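4. Evaluation of the Dekov gripper kit

For our semester project we rented the Dekov kit from the company Cludden. The rental includes one two-finger gripper, a wrist camera and the control program, which is named Dradus. The task of our group was to find out if a small team of students can use the kit for luggage handling without help from the supplier.

The setup took more time than the manual promises. The calibration page of Dradus asks for the finger opening in millimeters, but the manual gives it in inches, and we lost one afternoon in August by this mistake. After the correction, the program accepted our values and we could start with the hard-shell suitcase.

A suitcase is a difficult object for this kind of fingers. The shell is smooth and curved, and the wheels stand out at the corner. We decided to approach the case at the lower corner, close to the wheels. 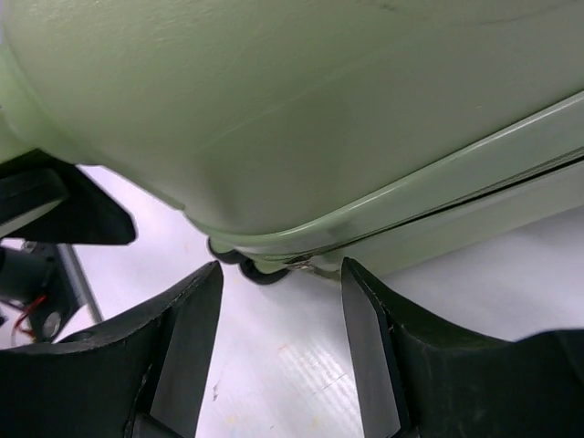 Jinfeng Tan remarked at our interim meeting that the rental price should be judged together with the support, and that Cludden answered two of our messages only after we had already solved the problem. We agree with this remark and we lowered our support grade.

In total we made 165 attempts, and 70 of them were done with the default settings of Dradus. The log files are stored in the group folder under the name Cai. We did not test soft bags, so our results are valid only for hard cases. For the next group we recommend to ask for the newer manual before the rental begins, and to check the units on the first day.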